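From: Huguette Doucette
To: the list
Subject: Re: [homebots] Did anyone make it to the Arau open day?

Thabiso Hendricks wrote:

> Hi all, I had to drop out at the last minute and I'm still sore about it.
> Did anyone from the list get to the Arau open day? I'd love to hear what
> the hand-held gripper demo was like. The flyer said they'd have people
> tidying real household stuff with it, and that visitors could try. Also,
> did Zavetance show the folding arm again, and did it fold anything this
> time? I've got 500 words to fill in the September newsletter and I'm not
> too proud to steal yours.
>
> Thabiso

Hi Thabiso, hi everyone,

I went! I got there a little after 9 with a muffin in my bag, which was smart of me, as the coffee stand didn't open until lunch. Steal whatever you like.

The folding arm first, as you asked. Yes, it folded. It did dish towels one after another, pretty slowly, and then somebody's kid handed it a sweatshirt with a hood and it got very stuck. The Zavetance guy running it was a good sport and let the kid press the stop button. I'd call it a big step up from last year, when all it did was pick the towel up and put it down again. They're still using the old gripper pads but they've changed the software that finds the corners, and he said that's where nearly all the work went.

Protside had a floor robot going up and down a ramp. I watched it for a while and then I wandered off, sorry. Someone else will have to report on that one. Rattanakul had a table of used motors and encoders at really good prices and I came home with more of them than I planned (don't tell my husband, he reads this list).

OK, the hand-held grippers. For anyone who hasn't held one, it's a robot's fingers without the robot. You squeeze, the fingers close, and a little camera on the tool records what you're doing so an arm can learn from it later. No arm on site for this part, just people and their hands. They had a screen up by the door with a running total of recordings, 900 and something when I arrived, and it went up each time a person finished a task and put the tools down.

They'd split it between a few rooms so there wasn't one big crowd. The kitchen had the longest line by far. I went for the bedroom, where the job was small stuff on top of the bed — a hair clip, a bow or scrunchie, little things still in their plastic, and a shallow open box in the middle of the blanket. You work with one gripper in each hand, and the fingers have these dark textured pads on them. 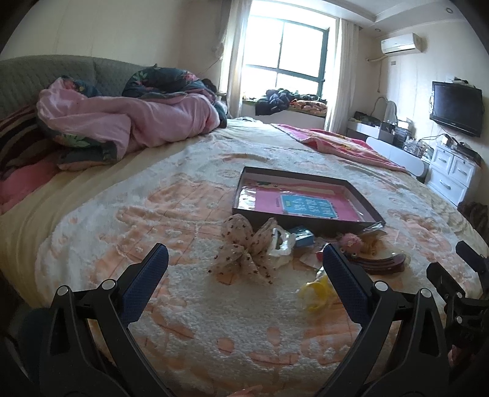
I figured I'd be good at it because I sew. I was terrible! The first thing I went for was a clip, and I kept pinching blanket along with it. You really notice how much you normally do with your fingertips and never think about. With the grippers you have to come in from the right side, and you have to decide that before you start closing, or you end up shoving the thing across the bed. Thin plastic wrap was even worse for me. The woman showing us the ropes told me to slow down and keep both hands where the camera could see them, and after that I did a bit better. My tenth try or so was one I'd let my mother watch.

What I liked most was how they talked about mistakes. I dropped something and asked if I should start over, and she said no, pick it up again and keep going, they want the recovery in there too. I'd never thought about that. If every recording is perfect, the robot never gets to see what to do after a fumble.

I asked how long a full session is for their regular people and she said 124 tasks over a couple of days, with lots of breaks. My wrists were tired after 10 minutes, so hats off to them. The tools aren't heavy, it's the squeezing. I do think smaller handles would help, and I wrote that on the feedback card in large letters.

Things I forgot to ask, in case anybody here knows: do they calibrate each tool separately, and does it matter if a left-handed person does most of the picking with the left one? I'm a lefty and I only wondered about it on the drive home.

They're planning another one in the spring. I've got room for three in the car if people want to go together, and Thabiso, I'm putting you down for the front seat. Bring a muffin.

Huguette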